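Bravum Named Kit and Equipment Supplier to Fondby Cricket League

Three-season agreement covers match balls, team clothing and practice equipment for all member clubs

The Fondby Cricket League has appointed Bravum as its official kit and equipment supplier. The agreement takes effect at the start of the coming season and runs for three seasons, with an option for both parties to extend by 2 more.

Under the terms of the agreement, Bravum will supply match balls for all T20 and 40-over fixtures in the league's senior and junior divisions. It will also provide playing shirts, trousers and training wear for the 19 clubs now registered with the league. Clubs keep the right to choose their own colors and to place their own shirt sponsors, subject to the league's existing rules on logo size and position.

Bats, pads, gloves and helmets are outside the exclusive part of the contract. Players may continue to use protective equipment from any manufacturer, provided it meets the standard set out in the league's playing conditions. Bravum will offer these items to registered players at a fixed discount through an online store.

White balls will be used in all T20 matches and red balls in the 40-over competition. Junior divisions will use a lighter ball in the under-13 age group and below. Each club will receive its full allocation of balls before its first home fixture – a change from the previous arrangement, under which balls were issued monthly. Replacement balls of varying wear will be held by the umpires at each ground.

The previous supply contract, held by Bretus, expired at the end of last season. Clubs with unused Bretus match balls may use them for practice but not in league fixtures. Clothing from the previous contract may be worn until the end of June, after which all teams must appear in the new kit.

"The clubs asked for earlier delivery and for one point of contact when sizes are wrong or stock is short," said Bhupendra Semwal, operations manager of the Fondby Cricket League. "Both are written into this contract. The delivery dates are fixed, and there is a procedure for what happens if they are missed."

Orders for team clothing will be placed by club secretaries through the Bravum ordering system. Each club must submit its player sizes, shirt numbers and sponsor artwork in a single order. A second order window will open in midseason for late registrations. The league has 386 senior players on its current register, and shirt numbers will be assigned from that list.

Practice equipment supplied under the agreement includes portable nets, stumps with spring bases, fielding cones and one bowling machine per division, to be shared among the clubs. Bookings for the bowling machines will be handled by the league office. Clubs are responsible for transport and for the return of the machines in working order.

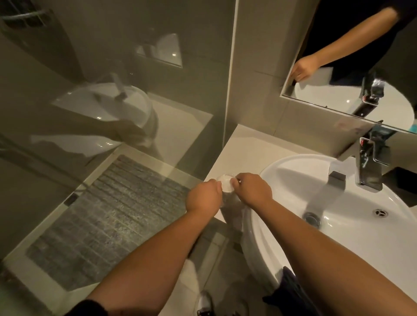
Staniforth, November 29, 2025 – The league office also confirmed that the opening round of T20 fixtures will be played at Staniforth. The ground will host the first round of the 40-over competition as well. Start times will be published with the full fixture list.

Umpires will receive an updated copy of the playing conditions before the season. The main changes concern ball replacement and the wording of the clothing rule. There is no change to powerplay overs, fielding restrictions or the points system.

Club secretaries will be sent login details for the ordering system by email. Questions about sizes and artwork should be sent to Bravum team sales. Questions about fixtures, registration and eligibility should be sent to the Fondby Cricket League office.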